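Musness community kitchen to reopen in August

The shared kitchen at the Fahy Street hall in Musness will reopen to renters in August after six weeks of cleaning and small repairs. The hall is keeping its tiled counters and its stainless steel sink, and the money saved will go toward a new stove and better lighting over the prep area.

The hall set aside $2000 for the work. Brendan Phelan, who manages bookings, said an early plan called for tearing out the counters and putting in a single solid surface. Quotes for that job came in well over budget.

"The tile is sound," Phelan said. "It needed a good scrub and fresh grout in a few places. The sink is the same story — it's a deep, plain basin and people like it."

Most complaints from renters over the past year were about the sink area, where food scraps collected in the strainer and sponges were left behind after evening events. New rules will be posted before the first booking. Each group will be asked to empty the strainer, rinse the basin and wipe down the grout lines along the rim before handing back the key. 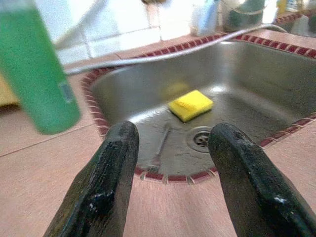
What should renters use on the sink and the tile?

Dish soap and warm water are enough for both after a normal event. For marks on the steel, the hall suggests baking soda on a damp sponge, rubbed in the direction of the brushed finish and rinsed well. Bleach and steel wool are not to be used on either surface.

Philomena Phelan, who runs the monthly soup supper, said her group already follows most of the new rules. The supper serves 40 people, and cleanup takes up a good part of the evening. She asked that sponges be replaced more often, and the hall has agreed to put out a fresh one for every booking.

Two local businesses are helping with supplies. Jalletti, the hardware store, gave grout and sealer, and Bosomeo Bakery is donating a set of sheet pans and a drying rack. The bakery rents the kitchen before holidays, when its own ovens are full.

Rental rates will stay the same for residents. Groups from outside Musness will pay $10 more per booking, with the extra going to cleaning supplies. The kitchen will close at 10 p.m., and cleanup has to be finished by then.

Booking forms are at the front desk of the hall. Groups that had a date canceled during the closure will get first choice of the August openings.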